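## 4. What the crews told us about the first few minutes

We had expected, when we sat down to plan the interviews, that most of the talk would be about the water itself: the current below the slipway at Barkine, the cold, the trouble of getting a line to somebody who can no longer hold one. There was plenty of that, and we are grateful for it. But what our 18 crew members came back to, over and over and often without being asked, was the stretch of time between the first call and the moment the boat left the shore. One helmsman called it "the muddle", and we have kept his word for it because we couldn't find a better one.

The muddle, as far as we can piece it together, begins with the caller. People who ring in from a beach or a cliff path seldom know the name of the place they are standing in, and on the Tinirgate side there are two coves which locals call by the same name and which the chart calls by neither. Eilidh Kinnear, who carried out most of the interviews and has a good ear for this sort of thing, noticed that the longer-serving crew had each built up a private list of questions to settle the matter. Could the caller see the chapel? Was the sun on their left or their right? These lists overlapped a good deal, and yet they had never been written down in one place (we have since done so, and the full set is given in the appendix).

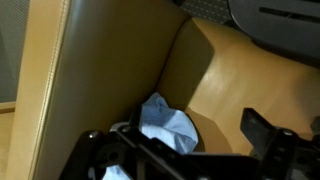
Next comes the gathering of the crew. At both stations the pagers go off together, but people arrive in dribs and drabs, and the first to reach the boathouse must decide whether to launch with the smallest crew allowed or hold on for one more pair of hands. We heard warm and quite strongly held views on either side. Those who had once waited, and felt afterwards that they had waited too long, tended to favour going at once. Those who had gone out short-handed to a capsize with several people in the water were a good deal more careful about it, and one of them spoke very movingly about having to choose whom to reach first. We don't think it is our place to settle the question, though we do return to it in Section 6.

Nicanor Esteban went through the station logs for the same period, 188 launches in all, and set them beside what we had been told. The fit was better than we had feared. In 11 of the launches the boat was first sent to the wrong cove, and in those cases the log showed a delay of up to 18 minutes before anyone was reached. Memory had made some of these delays longer and a few of them shorter, as you would expect, but not one of the crew had forgotten that they had happened.

**Figure 2**
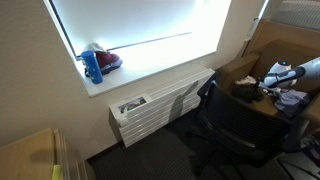 It would be unfair to leave the impression that nothing has been done. Tekham station already keeps a large printed map by the door with the local names pencilled in, following a suggestion in Delić's earlier study of inshore rescues, and its crew spoke of it with real fondness. New names are added whenever a caller uses one, and the older hands enjoy arguing over the spellings. Barkine has nothing of the kind yet, although the crew there were keen to borrow the idea once Eilidh had mentioned it, and by May they had found a spare chart and a place on the wall to hang it.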